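Yasaman Mousavi has been selling the idea of the repairable home for five years, and I went to see her expecting a pitch. I got one. Her company, Livside, publishes a score for household furniture, and the July list covers 169 pieces.

"People don't want to throw things out," she told me. "They do it when one part fails and the rest is fine."

I asked how many of those people would fix a cheap stool if they could. She said most. I asked how she knew, and she brought up a survey of 1,334 customers – her own customers, who had already paid to care about this.

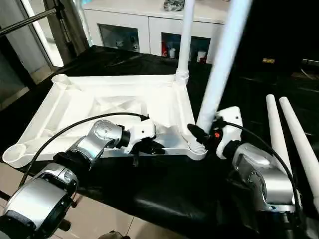
The score itself is where I have my doubts. A piece earns points for coming apart without damage, and Mousavi is fond of legs that screw in. "If it turns, you can replace it," she said. Fine, but replace it with what? A white plastic base with a threaded joint at the corner, where the leg goes in, looks like an easy win on her chart. It still needs someone to sell a single leg with the same thread.

"That's the next fight," Mousavi said. When I asked which makers had agreed to sell single parts, she named Uvivetti and then said the talks were at an early stage.

Mei-kuen Ko, who ran a repair shop in Bilimton until last year, was less patient. "I had drawers full of screws and nothing that matched," she said. "A score doesn't fill a drawer."

Mousavi had heard this before. "Mei-kuen is right about the drawers," she said. "Ask me again when the next list is out." I said I would.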